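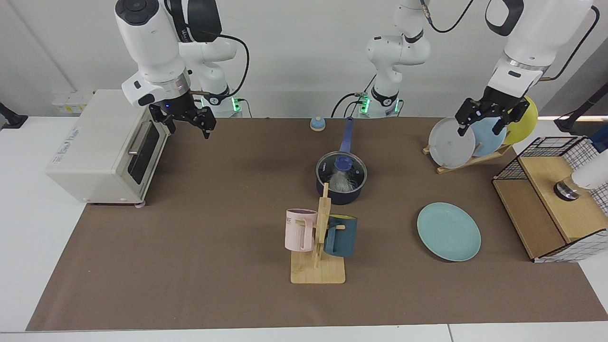

I have a small counter and a glass noodle problem, and I'm hoping somebody on here has sorted out the same thing. I make a pan of noodles for lunch nearly every day, and everything I need for it lives on one white tabletop because that's the only surface I've got. The toaster oven takes the left side, the blue saucepan with its glass lid goes in the middle, the wooden mug tree stands right in front of the pan, and I've even got a little service bell back there (it calls the family down, and yes, they do come to it). It all fits, but I never feel like I have room to do anything, and I'm forever lifting something over something else to get at my lunch.

The other half of it is the noodles themselves. They're the thin kind, the clear-ish ones, and I put them in the pan with boiling water and the lid on and then go off and answer the phone or whatever. By the time I'm back they've turned into one big clump that comes out on the fork like a bird's nest. I've tried a Trestinex pan and an old Prekine one that was my aunt's and it's the same in both, so I don't think it's the pan. Am I leaving the lid on too long? And should I just move the mug tree to a shelf and be done with it? My husband says get rid of the bell, but I'm not doing that.

Thanks in advance, and sorry for rolling two things into one post!

posted by counterweight_annie, Tuesday

brothandbutter

Oh, I feel for you, I had a kitchen like that for years and I still reach for things in the places they used to be.

Noodles first. If they're the thin mung bean or rice kind, they don't want to sit in the water while you're on the phone. Boil your water, take the pan off the heat, put the noodles in, lid on, and set a timer for 2 minutes. Then lift the lid and have a look. Some brands take longer and some are done right then, so pull one strand out and bite it. As soon as they're soft, tip them in a colander and run cold water over them while you pull them apart with your fingers. Really get in there! A teaspoon of oil tossed through afterward helps a lot if you aren't eating straight away.

The packet I buy is Daketti, and the instructions on the back say something completely different from all this, which I have ignored for as long as I've been buying it.
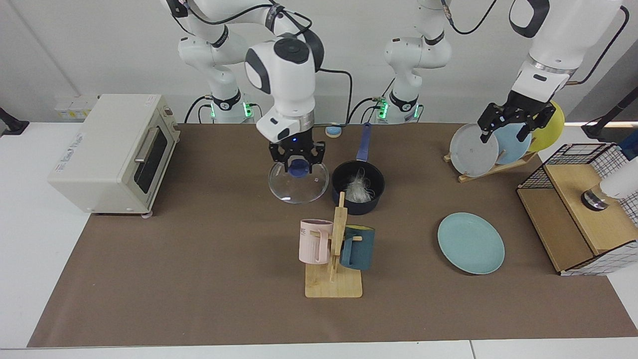
As for the counter, I'd start with whatever you have to reach around while there's a hot pan out. A glass lid is the thing I'd plan for, myself, because you always end up holding it by the knob with steam coming off it and no place to set it down. With the saucepan handle pointing to the back of the table and the mug tree right up front in the center, your hand has to come in over the pegs every time, and that's how mugs get broken. I'd slide the tree over to the far side of the plate rack or put it on a shelf like you said. The rack can stay where it is if you only keep three plates in it, the slanted wooden kind hardly takes up anything and it's nice to have a plate in reach when the noodles are ready. Mine was $14 at a yard sale and it has outlasted two kitchens.

Keep the bell.

pete_in_the_pantry

rinse them in cold water. thats it

mossyledge

I agree with the cold rinse, but if you want them in hot soup, don't rinse until the broth is ready, and then drop them back in right before you eat. Otherwise you've got cold noodles cooling down your soup and you end up reheating the whole pan, and they go to mush on you.

One thing I'd add is to cut them. I know people say you shouldn't, but if I'm only feeding us at home I take kitchen scissors to them once they're drained, two or three snips, and they sit in the bowl so much better. My mother-in-law was horrified and now she does it too.

On the space question, I put up a Ziółkowski rail over my counter last November and hung the mugs from it, 40 dollars with the hooks, and got rid of the tree altogether. You do need a solid wall to screw it into, and keep it clear of your sockets. If you rent, a shelf riser does nearly the same job. I wouldn't put anything on top of the toaster oven though, however tempting it looks when you're short on room. I did that with a bread bag once and had to scrape it off with a butter knife.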